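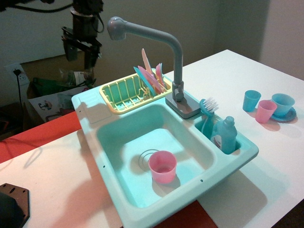
Page 2 of 3

Ticket 118: Product photos on Felitby shop page load very slowly, or do not load
Opened by: Aleksi Ojala
Assigned to: Eino Manninen
Status: Waiting for customer

Aleksi Ojala, Monday 9:40
Hello Eino, I continue from the first page of this ticket. I cleared the image cache in the Mekent panel as you asked and restarted the service. The front page is now fine. The category "Play kitchens" is still bad. The first visit takes 27 seconds before all small pictures are there, and the second visit is fast. When I open the same category from my phone, it is slow again, also the second time.

Eino Manninen, Monday 10:15
Thank you, Aleksi. Which version of the Dirkosent theme do you have? It is written at the bottom of the settings page. Please also tell me if "Create small copies on upload" is on or off.

Aleksi Ojala, Monday 10:32
The theme version is 5.2. The setting is on. But I must say that I turned it on only in March, and most of the pictures in this category were uploaded before that. Is it possible that the old pictures have no small copies?

Eino Manninen, Monday 10:50
Yes, this is very possible. I looked in the upload folder and there are 52 pictures in the category. Only 13 of them have small copies. For the others the shop sends the full size file, and the browser makes it small by itself. Please go to Tools, then Media, then "Rebuild copies", and select only this one category. Do not select all categories, the Rantala server will stop the job if it runs too long.

Aleksi Ojala, Monday 11:25
I did it. The job stopped with the message "Memory limit reached". I tried one more time with the same result. After this I uploaded one picture alone, to have a simple test. 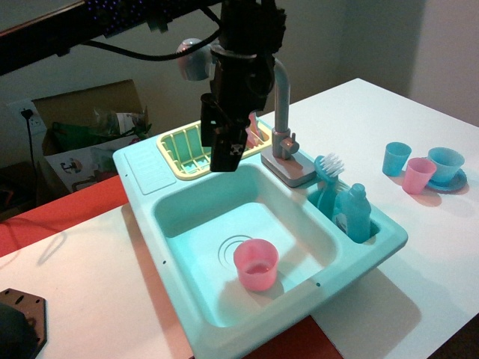

The upload itself went well, and the small copy was made in a few seconds, so I think the rebuild tool is the problem and the upload tool is not. One more thing I noticed, maybe it is a separate error. In the small copy the pink cup in the basin has a wrong color, it is almost orange, and the turquoise of the sink became more gray. In the full size file both colors are correct. I compared them side by side on two screens.

Eino Manninen, Monday 13:05
Good test, thank you. The colors are a separate error, but I know it. The color profile is removed when the small copy is made. In Mekent, open Images, then Advanced, and change "Color profile" from "Remove" to "Convert to sRGB". Delete the small copy before you test again, otherwise you will see the old one.

For the memory error, I raised the limit for your account. Please run the rebuild again with "Batch size" set to 5.

Aleksi Ojala, Monday 14:20
The rebuild finished without a message. The category now loads in two seconds on the computer and in three on the phone. The colors are also correct in the new copies.

I have still one question. The old full size files are in the folder "originals". May I delete them, or does the zoom function need them?

Eino Manninen, Monday 14:45
Please keep them, the zoom uses them. Can you check the zoom on a few products and write here if it opens? Then I can close the ticket.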